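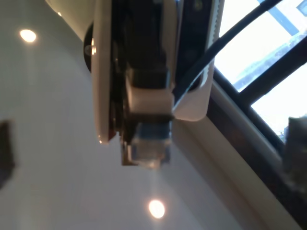

I've been eating on campus for three years now, and I was pretty sure I'd worked out every decent place to sit with a tray. Then the college went and opened Bridora on the ground floor of the old Haslinger building, and I've had lunch there most days since February. The room itself is what got me first. I'm a sucker for a pale gray ceiling and a tall window, and after two years in the basement cafeteria I'd eat plain toast under that combination. But you want to know about the food and the furniture, so let's get to it.

Food first. The grain bowls are great — big, hot, and not drowned in sauce like the ones at Stomier across the quad. The soup changes daily and I've only had one bad one (a split pea that had given up on life). Sandwiches are fine. The breakfast burrito is way better than fine, but they stop making it at 10:30, which is cruel to anyone with a late first class. Coffee is okay. If you care about coffee, keep walking to Zirkis.

The meal plan thing is confusing, so pay attention! A swipe gets you a bowl or a sandwich plus a drink. It does not get you soup AND a sandwich, even though the menu board sort of makes it look that way. I argued about this once and lost. Dining dollars work for everything, and a big soup with bread is still the cheapest filling lunch I've found on this side of campus.

Now the seating. There are 191 seats according to the sign by the door, and at noon every one of them has a backpack on it. Go at 11:15 or after 1:30 and you'll have your pick. The long tables are sturdy and wide enough for a laptop and a tray together, which the old ones never were. The stools by the counter are pretty but my back gives out after 40 minutes. Grab a booth if you can! They have outlets, and the padding is firm in a good way.

Gripes: it gets loud, like really loud, and the dish return has one tiny slot for over 100 people all leaving at ten to one. The line backs up into the entrance and you end up doing this awkward shuffle with a dirty tray while people try to come in. A second cart would fix it.

I'd give it four out of five. Move that burrito cutoff to noon and I'll happily add the last star.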